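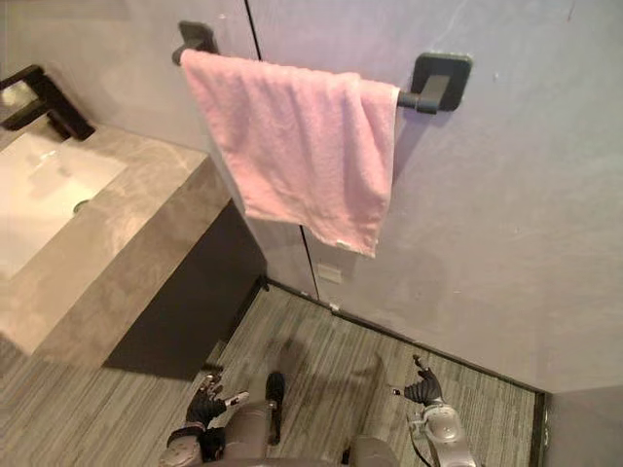

Towels, Bars, and the Slow War Against Mildew

Every house has one towel that smells like a pond. Ours was the hand towel by the downstairs sink, and for a long time I blamed the detergent, then the washer, then my brother-in-law. The towel was fine. We were hanging it badly.

These are the notes I keep for guests, children, and anyone else who thinks a towel bar is a place to store a damp knot.

Fold in half over the bar, and no further

The magazine fold, in thirds with the edges tucked to the back, looks very nice in a powder room that no one uses. In a bathroom where people wash their hands, it makes six layers of wet cotton with no air in the middle. One fold over the bar is plenty. If your bar is too short for the towel at full width, you need a smaller towel or a longer bar. I bought the smaller towel.

Find the tag first

The tag end goes toward the wall and down. It takes a second and you stop seeing washing instructions every time you brush your teeth. If the tag is sewn into the side seam, hang it on whichever side is farther from the door and get on with your life. Enikő Vincze, my neighbor for twelve houses' worth of gossip, cuts hers off entirely, and then asks me what temperature to wash things at.

Even up the hem from the bottom

Most people throw the towel over, step back, see that one side is lower, and yank at the top. That only bunches the fold. Take hold of the bottom edge with both hands, one near each corner, and pull down gently on the short side while the top slides over the bar. Then run a flat hand down the front to get the creases out. A hem that is slightly off will dry as well as a straight one, so this step is for your own peace of mind. I do it anyway, several times a day.

Let the back half hang lower

An inch or 2 longer at the back keeps the towel from creeping forward and landing on the floor. Slick metal bars are the worst for this. Terry grips a little when it's new and less after every wash.
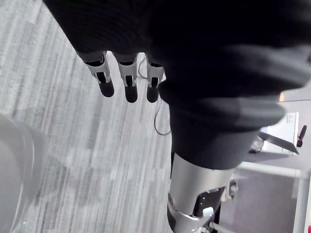
Which brings me to the floor, where the towel will end up sooner or later. A towel that has been on the floor goes in the wash. I know it was only there for a minute. I know the floor was just cleaned, too, and by whom, and I have seen what comes out of that mop. If wash day is far off, hang the thing over the side of the tub until then, and don't pile it in the hamper with the socks. A wet towel at the bottom of a hamper will have the whole load smelling like a canal by morning.

About fabric softener

Skip it on towels. It coats the loops and the towel pushes water around your hands without taking any of it in. If yours already do this, run them once on warm with a cup of white vinegar and no detergent, then again as usual. Never put vinegar and bleach in the same wash. Shake each towel hard before it goes in the dryer -- one good snap -- and the pile comes up much softer.

Pink towels, and other decisions

Wash a new colored towel by itself the first 2 times. I have a set of formerly white pillowcases that can explain why. Pale colors are kinder than dark ones here, and they show makeup less than white does, but keep them away from anything with benzoyl peroxide in it. Acne cream will leave orange splotches on nearly any color, and those are permanent.

The bar itself

Matte black bars look wonderful until you clean them with something gritty. A soft damp cloth and a drop of dish soap will do, then dry it off. White crust near the mounts is usually hard water, and a cloth dipped in weak vinegar and held there for a minute loosens it. Rinse well afterward, and keep the vinegar off any marble nearby, as it eats the polish.

If the bar wobbles, look under the mount for a tiny set screw, usually turned with a hex key. Tighten that before you go buying wall anchors. I bought the wall anchors.

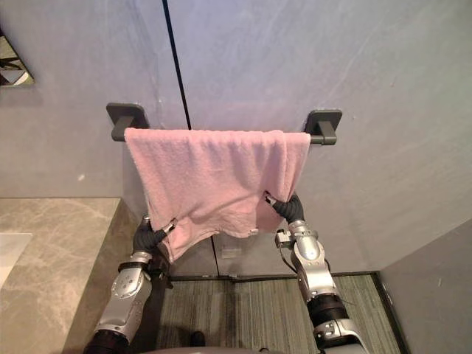 Work from the bottom edge and leave the fold on the bar alone.

How often to change it

Hand towels every couple of days, bath towels after three or four uses, and at once if anyone in the house is sick. Benedek Kerekes wrote in to say he changes his in March. I have decided to believe he was being funny.

Next time: shower curtains, and whether the liner can really go in the machine. (Yes. Cold, with a couple of old towels, and take the rings off first.)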